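December 2018

Dye notebook, walnut and madder, second half of the book

I am finally sitting down to write up the walnut hull baths properly, after letting the notes pile up on scraps all fall. Charmaine, if you are reading this to find the iron recipe, skip down a bit, I do get to it (I know how I am).

The hulls came from the two big trees out at Dillelley, picked up in September when they were still mostly green and the husks gave under a thumb. I filled the old enamel pot, covered them with rainwater and left the lid on out back. My plan was a week's soak. Life got in the way and it was closer to three, and the smell when I lifted the lid was something I won't try to put down on paper. The liquor was lovely though! Nearly black in the pot, and a good warm brown when I ran a little down the side of a white saucer.

First bath was the Holub wool, the two-ply, scoured the night before and put in wet with no mordant. Held it just under a simmer for an hour, turned the heat off and let it cool in the pot until morning. It came out a deep, slightly reddish brown, even all the way through, including under the ties, where I usually get pale bands. I tied these looser than I normally would, in a figure eight, and I want to keep doing that.

Second bath, same liquor, 5 skeins of the Polovport yarn. This was less of a success and I think the fault is mine. That yarn has some kind of finish on it that takes two scours to shift, and I gave it one. The color sat on top in patches and a good deal of it rinsed away. Themba says he likes it and wants it for a hat. He can have it.

Third bath was really an exhaust bath, and by then I wasn't expecting much. I put in a silk hankie and some cotton odds and ends to see. The silk went a soft tan, very pretty, like milky tea. The cotton barely moved.

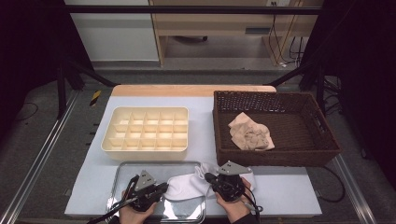
Now the iron. I weighed out the ferrous sulfate at 1 percent of dry fiber weight, dissolved it in a jar of hot water first, and added it to a fresh pot of plain warm water, so as not to spoil the walnut liquor. The brown skein went in for ten minutes and came out a cold, dark gray-brown, like wet bark. I had meant to go up to 2 percent on the next one but the first was already dark enough, and I worry about the wool going harsh. It does feel a touch crisp compared to the plain walnut. A rinse with a splash of vinegar may help, or it may do nothing at all. I've written "vinegar?" in this book before and never followed it up.

Madder next, and here I have to confess to a muddle. I had 1000 grams of chopped root from Vavmont and was quite sure I'd split it into equal bags back in the summer. One bag is clearly heavier than the others, so the weights I wrote down for the first two madder pots can't be trusted. I've crossed them out on page 9 but left them readable. From here on, weigh the root on the day, every time, and write the number down before it goes in the pot.

What I can say for certain is that temperature mattered more than anything else I changed. The pot I kept at hand-hot all afternoon gave a clear brick red. The one that got away from me while I was on the phone went brown and dull, and no amount of fussing brought it back. I added chalk to both, a level teaspoon, our tap water being as soft as it is. Themba thinks we should try the well water at Dillelley and leave the chalk out, and it's a good idea, only somebody has to carry it.

Light test: snippets of everything wound on card, half covered with foil, taped inside the south window. Please don't move them, even to clean the glass. I'll look at the end of winter.

Still to do: Polovport again with a second scour. Iron at half a percent. Order more alum, we are down to the bottom of the tub. Charmaine wants to overdye the dull madder with walnut and see if it makes a decent chestnut, and she is welcome to as much of it as she likes. The walnut liquor is strained and in the lidded bucket under the bench, with a strip of masking tape on it that says WALNUT, DO NOT TIP OUT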